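Do you really need to oil a table every month?

2024-08-29

I have been told to oil my kitchen table once a month. I have been told this by the leaflet that came with it, by the man in the shop, and by the back of a tin of Wuvby table oil, which costs 19 pounds and would, at the rate suggested, be gone by January. You may notice that two of those three make money when I buy oil.

So I stopped. The last coat went on in the first week of the new year and I've been waiting for the disaster ever since. The leaflet promised cracking. It also promised "loss of life in the timber", whatever that is. The timber was dead when I bought it.

What I have got is one pale ring where I put a casserole down without a mat, and that would have happened with any amount of oil. I rubbed it with a cloth and it went fainter. I can live with it.

I did try to read up on the subject properly. Most of what I found was the same six paragraphs moved about. Bravwood's care page says monthly. Foter's says every three months for "normal homes" and doesn't say what one of those is. An old forum thread ran to 141 replies, and by the second page they were arguing over whether walnut oil goes off. Does it? I still couldn't tell you.

The other thing I don't believe is "feeding" the wood. Oil sits in the top layer and helps keep spills out, fine. I can see the use of that near a sink. But food? My gran's table got a damp cloth and a telling-off if you left crumbs, and it did her 47 years. 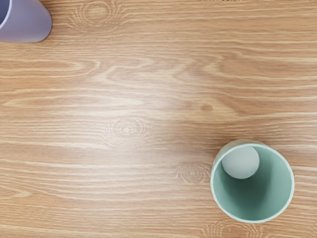 Myung-ja Maeng wrote in after my last grumble on this to say I was being unfair, that she skipped oiling for two winters in a house with the heating on full and a gap opened along one of the joins. She does hers twice a year now, thin coat, wipe it off after 12 minutes, and says the monthly people are the ones with sticky tables.

Twice a year I might manage. I'd still like to know whether it was the oil or the radiator, and she admits hers was right under the window next to one. Paul sell a cheaper tin, so if I do give in it'll be that.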